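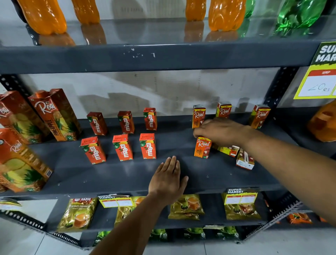 Natalia Maldonado

Shelf people wanted at Vallico!

If you are the kind of person who straightens the cartons in a store where you don't even work, please keep reading. We have places for 12 people on our drinks aisle this summer, and I would love to fill them with folks who enjoy this stuff as much as I do.

Vallico is a practice store. We have proper gray metal shelving, price signs on the shelf beams and plenty of small juice cartons, and people come in to learn how to stock, face and tidy before they go on to a shop floor. Some go to the big Tenton branches, some go home and run the family store much better than before, and a few stay on with us (I'm one of those, I came for a single round and never left).

What you'd be doing

Mostly drinks, to begin with. You'll set out small cartons in rows, Maaza in one block and Real juice in another, with the logos facing the customer. The little ones marked 10 rupees are the best thing in the world to learn on, light and square and very quick to show you when a row has wandered. You'll put the big Real cartons in their own place to the side so that somebody looking for pineapple can find pineapple. Then there are the soft-drink bottles, which roll, wobble and generally have opinions about where they'd like to stand.

You'll use both hands a lot! One to place, one to steady the row or keep your spot on the shelf. It feels slow for the first hour and then it starts to feel like playing the piano, or so I imagine, I never got past the first book.

After drinks we move to biscuits and dry goods, then the awful wonderful spice corner. Each round has 25 sessions of two hours each. You pick mornings or afternoons when you sign up and stick with that, please, so the groups can get to know each other.

You'll also learn to read a shelf. Is the price sign sitting over the right product? Did somebody leave a carton leaning in the corner? Can you reach the back row without knocking over the front one? We do a lot of emptying a shelf completely, wiping it down and building it again. Our shelves have been through many rounds of this and have the chips and scratches to show for it.

Who should apply

Anyone 18 or over. You don't need store experience, and you don't need to be fast. You should be all right standing for two hours with a break in the middle, and able to lift a full case of small cartons from a cart to waist height. If the upper shelves are a stretch for you, tell us, we have steps and plenty of work at the middle level.

Left-handed people are very welcome. We've had mostly right-handers so far and they all build their rows from the same end, so I'd like to see some variety.

You'll need enough everyday English to follow the planning sheets. The talk on the floor is in whatever languages the group has in common.

Pay and practical things

You get 250 rupees a session, paid at the end of each week, and tea. There is always tea. If you complete the whole round you also get a written reference from me, and Anberg, who supply our shelving, have asked to meet anyone interested in their store fitting crew. I can't promise a job there, but they do read my letters.

Wear closed shoes and sleeves you can push up. Leave bracelets at home, they catch on the bottle caps. Lockers are in the hallway, bring your own padlock.

We're at 233 Taipe Road, ground floor, the side door next to the tailor. The front shutter stays down, so please don't stand there knocking.

How to apply

Write me a short letter, by hand or typed, and drop it in the box at the side door by 22 June 2020. Tell me your name, a phone number, mornings or afternoons, and describe one shelf in a store you know well and what you would change about it. It can be three lines. I read every one, and I enjoy it enormously.

I'll call everybody who writes, including those we can't fit in this time. Another round starts in November, and letters we already have go to the top of the pile for that one.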